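# Single supplement added after the other traveller in a twin room dropped out

**Tags:** escorted tours, room sharing, cancellation charges, package bookings

**tideway_b**

I have a place on an escorted coach and rail tour to Ballell with Courtois Tours, booked through an agent's shop in Harkthorpe. The booking was made for two adults in one twin room, one booking reference, both names on the confirmation. I am the lead name. We are friends and live at different addresses, and each of us paid our own share by card.

My friend has now withdrawn. The reason is a change of shifts at work, so the travel insurance won't pay out. Departure is in April and is a little over 4 weeks away. The full balance has been paid by both of us.

The agent has sent a revised invoice with these lines:

- passenger 2 cancelled, cancellation charge as per scale
- amendment fee
- single supplement, £207, payable by passenger 1

The supplement is the figure printed in the brochure for a person booking a single room from the start. My room has not changed. The agent says I will still be given the twin, for sole use, and that the supplement is due because the tour price is "based on two sharing".

What I want to know:

1. Can the operator keep my friend's money under the cancellation scale and also charge me the supplement on the same room?
2. If someone else takes my friend's place, does the supplement fall away?
3. Does it make a difference that the booking went through an agent?

I have not paid the revised invoice. It asks for payment by Tuesday.

---

**slackwater_rail**

Taking these in order.

**The supplement.** It depends on the booking conditions that were in force when you booked, so find that version. The one on the website now may be later. There is usually a clause headed something like "If one member of your party cancels", and it will say one of two things. Either the remaining passengers pay any under-occupancy charge, or the cancellation charge for the person leaving is calculated to include it. If the clause is missing altogether, ask the operator in writing which condition they rely on.

Where the clause does exist, it is still open to you to challenge the amount. On a package sold in the UK, a cancellation charge should bear some relation to what the operator loses, less whatever it saves or can resell. If a twin room costs the operator the same with one person in it, and your friend's share of that room has already been kept, then the room has been paid for. Adding the full brochure supplement on top looks like recovering the same cost twice. Put it to them in those terms and ask for a breakdown. They should give reasons for the cancellation charge if you request them.

Do the sum before you write. As a layout:

| Item | Who paid | Kept by operator? |
|---|---|---|
| Friend's deposit | friend | yes |
| Friend's balance | friend | percentage on the scale |
| Your full price | you | yes, tour goes ahead |
| Supplement | you | in dispute |

If the percentage kept from your friend is 100, your case is strong. If it is low, because the date of cancellation falls early on the scale, the operator can fairly say that the kept amount doesn't cover half the room. Then a reduced supplement would be reasonable and I would settle for one.
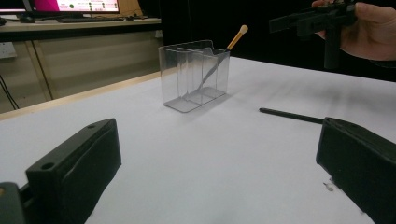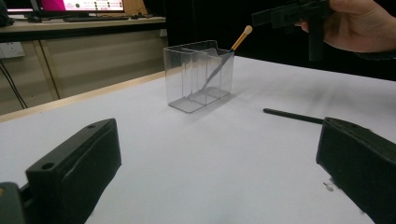

*Photos: slackwater_rail*

**Replacing the passenger.** This is the part to move on quickly. A package traveller can transfer their place to another person who meets the conditions of the booking, provided reasonable notice is given. Notice of at least 7 days before the start is treated as reasonable. The operator can charge for the transfer, but only what it costs them, and they should be able to show how they arrived at it. Rail tickets already issued in a name can push this up, and so can a flight if there is one.

A transfer and a cancellation are separate things. If your friend has already cancelled in writing, the operator may say there is no longer a place to transfer. So check exactly what was sent to the shop. If it was a phone call asking "what happens if I can't go", I would argue that no cancellation has been made yet. Ask the agent to hold it as pending while a replacement is found.

With a replacement in the room there are two people sharing and no basis for any supplement.

**The agent.** Your contract for the package is with Courtois if they are named as the organiser on the confirmation. The agent passes messages and money along. Send everything to the shop and copy it to the operator at the same time, so that the date of receipt isn't in doubt. The amendment fee may belong to either of them, so ask. Agents do sometimes add their own, and it should be in the agent's terms if so.

On the payment date, don't ignore it. Reply before it passes, state that the supplement is disputed, give the clause number and ask for confirmation that your own place is unaffected. If they refuse, you can pay and mark the payment as made under protest, then take it up afterwards through whichever trade body's scheme they belong to. That is dull but it keeps your seat on the coach.

---

**mrs_ballast**

had this two years ago with a different firm, they wanted the lot. I rang the tour company direct instead of the shop and asked if anyone else on the tour was on their own and wanted to share. There was one lady and they put us together and took the supplement off. Worked out ok, she snored. Worth a phone call before you start quoting regulations at them, the shop won't offer it.

Also check if the hotel has actual singles because if you move to one of those the supplement might be less than the twin for sole use. Ours was smaller and over the kitchen though.

---

**pier_and_platform**

The first reply covers most of it. A few additions.

Sharing with a stranger, as suggested by mrs_ballast, is only possible where the operator runs a sharing list, and many have stopped. They will normally want both parties to agree in writing. Read what happens if the other person then cancels as well, as you could be back where you started with less time left.

Your friend should look at the policy wording again. "Change of shifts" is generally excluded, but cancelled leave is covered on some policies for certain occupations, mostly emergency services and armed forces. The wording will list them.

If the policy is yours, look under cancellation for costs arising when a travelling companion drops out. It tends to apply only where the companion's reason would itself have been an insured one, so in this case I doubt it helps.

I would also query the amendment fee as a separate matter. On a booking of mine it was £94 for deleting one name, and it was withdrawn when I pointed out that a cancellation charge had been applied to the same change.

---

**tideway_b**

Thank you. I have been through the paperwork. The confirmation names Courtois as organiser. The conditions have a clause on part-cancellation which says remaining passengers "may be liable for additional charges", with no figure and no method given. My friend's message to the shop was an email that asks for the charges to be worked out and does not say "please cancel".

I have written to both asking for the place to be held, and for a breakdown. My friend's cousin may take it, subject to getting the week off. Will post the reply when it arrives.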